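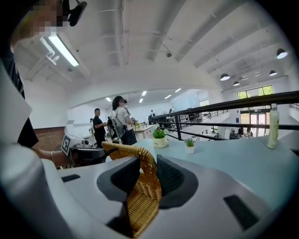 What can you keep in a wicker basket on the blue table upstairs?
Anything light and dry: napkins, seed packets, the odd bundle of letters. Watering cans and wet cuttings should go elsewhere, as wicker sulks in the damp.

Welcome to the Coline gallery, December 2021. I've been meaning to put this little page together since February, and I do apologise to everyone who kept asking (Bo-ram Bae, you were very patient!). It's all about our favourite corner of the mezzanine, with its woven basket and bits of greenery.
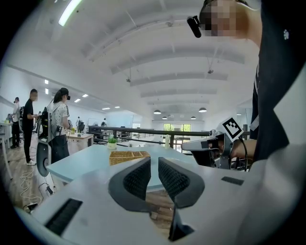
Bo-ram found the basket at Chrysikopoulos for $30, and I still think she got a bargain. I do love that honey colour against pale blue.

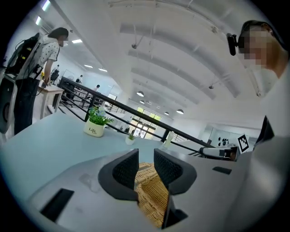
Nam-gil Noh looks after the plants, and he'll tell you at some length that a pot wants turning a little each week so the leaves don't all lean one way. He's right, of course, and mine at home have perked up no end.

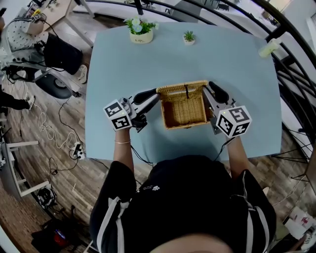 If you're setting up a corner like this one, leave yourself plenty of bare tabletop, more than you think you'll need, and put the pots towards the back where sleeves won't catch them. The next gallery will be the shelves at Zilance, all 41 of them, once I've found my good duster.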